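Review: Durura hand-held gripper kit, Stotcombe Robotics Club

The club used the kit for 4 sessions with 30 members.

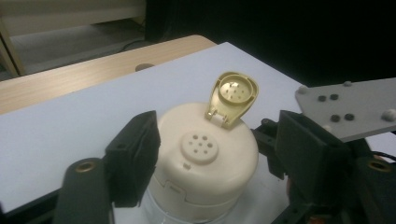
Canan Bozkurt

Both fingers close evenly, and a small container with a flip-top cap was held upright. Members learned the grip quickly.

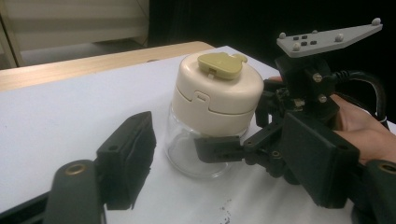 By Canan Bozkurt, Stotcombe

The cable is stiff and tires the wrist. At £263 the kit is fair value for a school club.

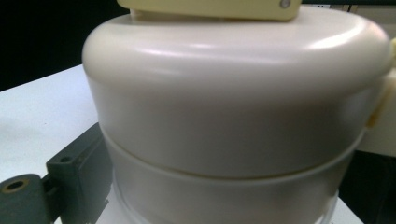
Off-white plastic housing on the white tabletop

Rating: recommended for clubs, with a longer cable.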